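Le baume à lèvres teinté Valis fond dès qu'on le pose - une couleur discrète, un confort qui dure, et cette petite odeur de poire qu'on aime tant à l'atelier. 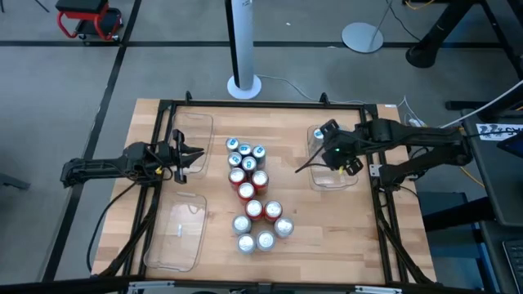

Merja Vainio nous écrit qu'elle en garde un dans chaque manteau et que la teinte Tendell ne file pas.

## Trois teintes

- **Tendell** : rose thé, la plus douce

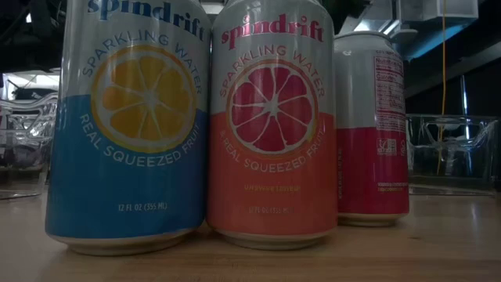

- **Hung** : brique
- **Mavham** : prune, de retour en décembre

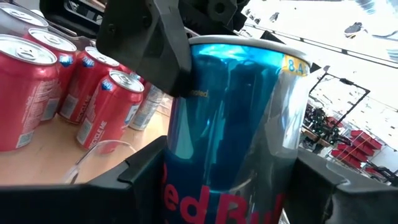
Le fini reste satiné. Pour celles qui aiment vraiment briller, le brillant 318 a des reflets presque métalliques, comme le haut argenté d'une canette de Red Bull !

Tube de 14 ml, à glisser partout,

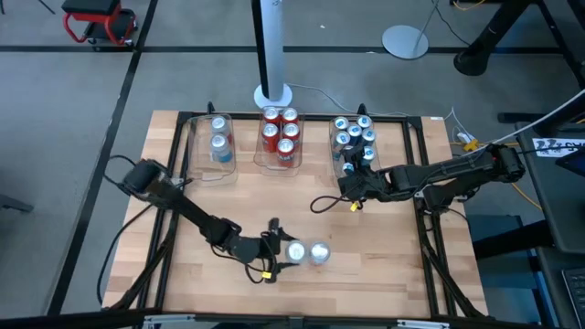
et à remettre aussi souvent qu'il vous plaira.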